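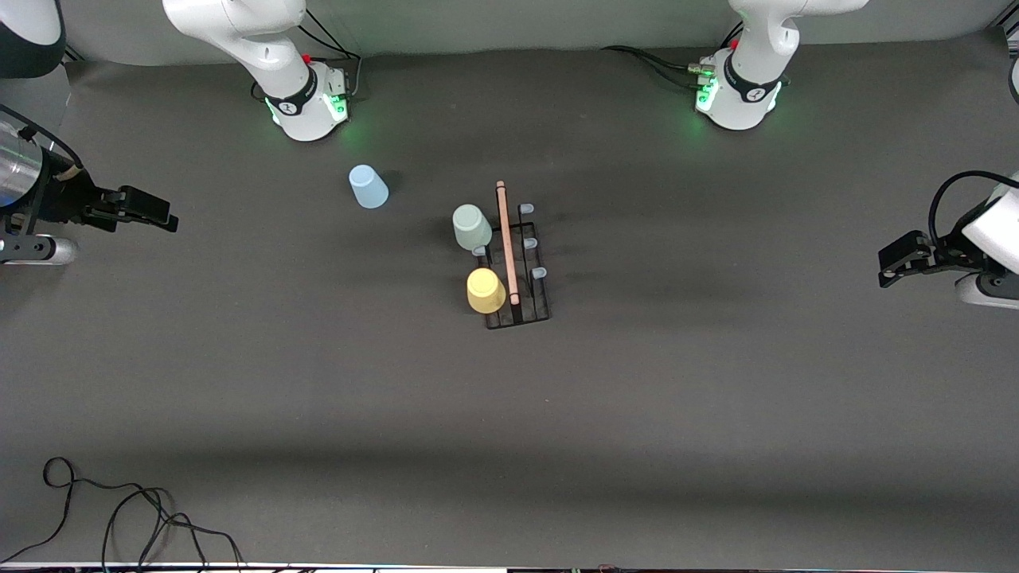
The black wire rack, set a little crooked on my charcoal cloth.

I used to think a wire rack was a wire rack. You buy it, you put stuff on it, done. Then I had one wobbling and scraping its way around my worktable for most of March, and I finally sat down and sorted it out. It took me 42 minutes, and I was being slow!

Start with the cloth. I like a dark one because crumbs and lint show up right away (annoying, but useful). Shake it out, lay it flat and smooth it from the middle toward you. Any fold under a corner will make even a good rack rock.

Now the rack. Flip it over and wipe every wire with a damp rag, then dry it well – the spots where the wires cross hold more water than you'd think. Run a finger along the underside too. If something snags, a few strokes with a fine nail file will take care of it.

Set it down near the center of the table and press on opposite corners, one pair and then the other. If it rocks, turn it 90 degrees and try again. Mine rocked one way and sat perfectly the other, so it was the table all along. If yours still rocks, bend the low corner down a tiny bit with your hands. Go easy here. I overdid it on my old Pringle rack and it was never the same.

Last thing is loading it. Heavy pieces go in first, toward the middle, and I leave 2 inches between anything that needs to dry. Lighter bits can go around the outside. I keep a spare cloth folded in the Brimley drawer so I can swap when the first one gets grubby, and both go in a cold wash with the dish towels.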